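Plarnirach Institute of Further Studies
Facilities and Workplace Services, Certificate Level
Module 3: Waste in Shared Offices
Handout 5: Bins, liners and the daily round

Module tutor: Anas Badawi
Practical sessions: Nikau Rutherford

Purpose of the handout

This handout supports the second lecture of the module and should be read before the practical session. It covers the siting of waste bins in open-plan offices and breakout areas, the handling of liners, and the sorting of drinks containers. Confidential paper and clinical waste are dealt with in Handout 7 and are not examined here.

1. Terms used

Bin: the rigid outer container, with or without a lid.
Liner: the removable plastic bag placed inside the bin.
Stream: one kind of waste kept separate from the others from the point of disposal to the point of collection.
Station: a place on the floor plan where one or more bins stand.
Round: the fixed order in which stations are visited.
Contamination: the presence in one stream of material belonging to another.

Students are expected to use these words consistently in written work. "Bin bag" is acceptable in speech, but "liner" should be used in the logbook.

2. Siting

A station should be close enough to the place where waste arises that people will use it, and far enough from walkways that it does not obstruct them. In the Birberg building, the subject of the case study, the survey recorded 80 desks and 14 stations on one floor. Six of the stations served seating areas, where most of the waste was drinks containers and food wrapping.

The following points apply to every station:

Bins stand with their backs to a wall or partition.
The pedal faces the open floor.
There must be clear height above the lid for it to open fully.
Labels are placed on the front face and are kept clean.
Soft seating is kept clear of the lid and pedal.

A bin which has been moved by staff during the day is returned to its marked position on the evening round. Repeated movement of the same bin is entered in the logbook, as it may show that the station has been badly placed.

3. Liners

The liner must suit the size of the bin. A liner that is too small slips down under load; one that is too large leaves folds in which liquid can collect. Thin translucent liners are preferred for the recycling stream. They allow the contents to be checked at the collection point without opening the bag.

When removing a liner:

Put on gloves before touching the lid.
Open the lid and look inside. Do not reach into the waste.
Loosen the rim of the liner all the way round.
Gather the opening in one hand and lift straight up.
Hold the bag away from the legs and do not press it down to expel air.
Tie the neck at the station, not in the corridor.

The bin is then wiped, inspected for leaks and fitted with a new liner. Spare liners are not stored at the bottom of the bin, a practice still found in some older procedures.

4. Drinks containers

Plastic bottles make up the greater part of the recycling stream in seating areas. Any remaining liquid should be emptied in the kitchen sink before the bottle is placed in the bin. Labels and sleeves may be left on unless the contractor has asked for them to be removed. Under the Filali agreement, used in the case study, caps are also left on. Bottles found on floors, chairs and window sills are collected on the round and treated in the same way.
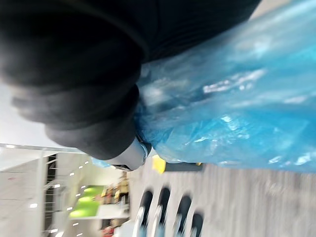
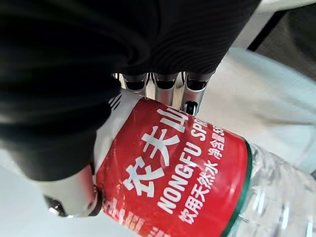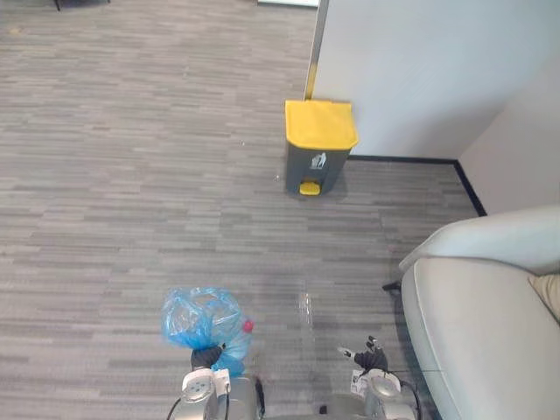
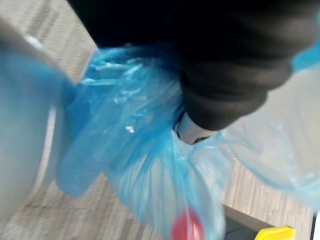 5. Colour and recognition

Colour coding has value only when it is applied in the same way throughout a building. Users seldom stop to read a label, and visitors will not know the local rules. The coloured part should therefore be visible to a person standing and looking down, as with the yellow lid on the dark grey pedal bin against the white partition, where the foot pedal repeats the colour at floor level. The label on such a bin confirms the stream for those who do look. Liner colour is a separate matter and follows the collection contract; it need not match the lid. Students should note both colours when completing the station record.

6. Preparation for the practical session

The session takes place in Room 105, Hinau Building. Students should bring the station record sheet and wear closed shoes. Gloves are provided. Each pair will survey one seating area, draw a plan of its stations and propose an order for the round.

Written work of two pages is to be handed in at the July tutorial, marked with the module code 3541. Questions on the survey should be put to Nikau Rutherford before the session.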